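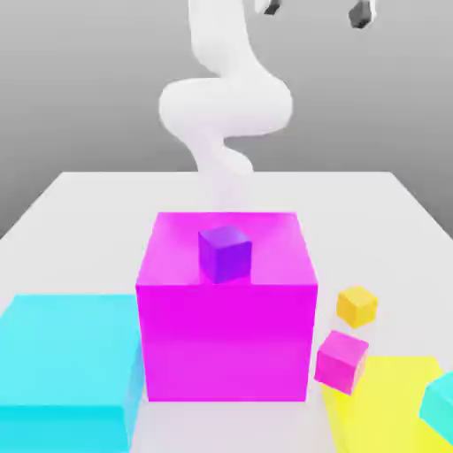 WORKPLACE SAFETY / INSPECTION FORMS

Storage Room and Loading Door Checklist, with Comments

Site: Muñoz Building, ground floor
Inspection date: July 27, 2026
Previous inspection: February
Form revision: 3

Mark each item OK, Fix, or N/A. An item marked Fix needs a comment and stays open until the next inspector has seen the repair. Items marked N/A at the previous inspection are checked again, as the use of a room can change between visits.

Section A. Doors and exits

A1. Exit door opens fully from the inside without a key.
OK.

A2. Exit door closes and latches by itself from fully open.
Fix. The door closes but stops short of the latch. The closer arm is sound. The bottom hinge has dropped and the door edge rubs on the threshold plate. Adjusting the closer to slam harder will hide the fault and wear the plate. Reset the hinge first, then set the closing speed.

A3. Exit sign lit and visible from the far end of the main aisle.
OK. Visible from the far end. The view from the side aisle is partly blocked when the top shelf of rack 2 is loaded to full height. Keep the top shelf on that rack to one layer.

A4. Path outside the exit door is clear as far as the sidewalk.
OK.

A5. Loading door safety edge reverses the door on contact.
OK. Tested with a foam block at the left, center, and right of the opening. The door reversed each time.

A6. Loading door tracks free of dents and loose bolts.
Fix. One loose bolt on the left track at knee height. Tightened by hand during the inspection. Needs a lock washer.

Section B. Floor and aisles

B1. Main aisle clear to its full marked width.
Fix. Flat cartons were leaning against the rack upright and had slid into the aisle. Moved during the inspection. The same comment appears in the February report, so the item stays open even though the aisle is now clear. Flat cartons need a bin or a strap on the wall.

B2. Aisle lines readable.
OK. Worn at the turn by the loading door. Repaint before the next inspection.

B3. Floor free of holes, raised edges, and loose mats.
Fix. The mat at the loading door curls at one corner. Replace it. Tape does not hold on this floor; the residue from the last attempt is still there and should be scraped off.

B4. Spill kit present, sealed, and within reach of the loading door.
OK. Seal intact. The contents card was missing and a new one has been printed.

Section C. Racks and shelving

C1. Load limit posted on every rack.
OK on racks 1 and 3. Fix on rack 2. The label has faded and the number cannot be read from the floor. Until it is replaced, use the lower limit posted on rack 1.

C2. Uprights straight, with no fresh impact marks.
OK. The old mark on rack 3 has been measured again and has not changed. It is circled in pencil with the earlier reading beside it. Do not paint over it.

C3. Beam locks in place at both ends.
Fix. One lock missing on rack 2, second level, aisle side. That level was unloaded before the inspection continued. It is not to be used until the lock is fitted. A bent nail or a piece of wire is not a substitute.

C4. Heavy items stored between knee and shoulder height.
OK.

C5. Plastic boxes stacked with lids closed and no stack leaning.
OK.

C6. Clearance below the sprinkler heads.
OK at all heads. The lowest clearance is 23 inches, at the head nearest the loading door. The site minimum is 18 inches.

Section D. Ladders and hand trucks

D1. Step ladder feet, treads, and spreaders in good condition.
OK. The Plaller step ladder has new feet. The old ladder with the split tread has been removed from the building and taken off the equipment list.

D2. Ladder stored where it cannot fall across a door.
OK.

D3. Hand truck tires, axle, and toe plate in good condition.
Fix. The Cikitz hand truck has a flat on the right wheel and pulls to that side under load. Tagged out. The other hand truck is in good order.

Section E. Electrical and lighting

E1. Panel door closes and the space in front of it is clear.
OK. Floor marking in front of the panel is intact.

E2. No extension cords used as fixed wiring.
Fix. A cord runs from the wall outlet behind rack 1 to the label printer. The printer needs its own outlet, or it should be moved to the desk side of the room.

E3. Emergency lights come on when the test button is held.
OK at the exit door. Fix at the loading door. The Sinix unit came on and dimmed before the button was released. Battery due for replacement. Write the date on the new battery with a marker before fitting it.

E4. All ceiling lights working.
OK.

Section F. Fire extinguishers and first aid

F1. Extinguishers mounted, sealed, and in the green on the gauge.
OK.

F2. Extinguisher tag signed for the current month.
Fix. Tag at the loading door not signed. The gauge and seal were checked and the tag was signed during the inspection.

F3. First aid cabinet stocked to the list inside the door.
Fix. Eyewash past its date. Large bandages low.

Open items to be done before the room is used at full load: A2, C1, C3, E3.
Other open items: A6, B1, B3, D3, E2, F3.
Closed during the inspection: F2.

Keep the signed copy in the folder by the panel. The February copy stays in the folder until A2 and B1 are closed.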